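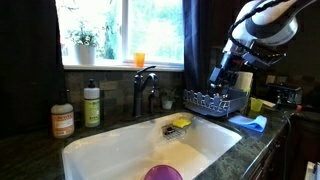
3.2 Casting trials

Ten rod blanks were supplied by Kemppainen, all rated for an 8-weight line. Five were finished with the Drirton resin and five with the standard epoxy. Each blank was fitted with the same reel seat and the same set of rings, whipped by hand by Sointu Keskinen. Casts were made on short grass with the wind below 10 km/h.

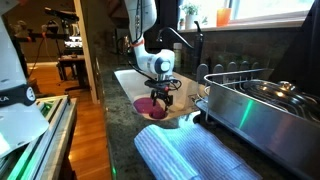
The caster made 18 overhead casts with each rod and rested between rods. A cast was left out of the results if the leader did not turn over. Distance was measured along a tape from the caster's front foot to the fly, giving 180 casts in all. A further 16 were repeated in October after a line was found to be cracked, which brought the total to 196. Line speed was not recorded in the repeat session.
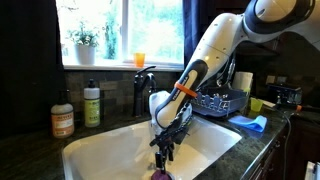
Figure 3. Sink and granite worktop, with the arm above the basin.

The tip of each blank was then loaded with a 100 g weight and the bend read from a wall chart. Readings were taken twice and the mean was used in Section 3.3.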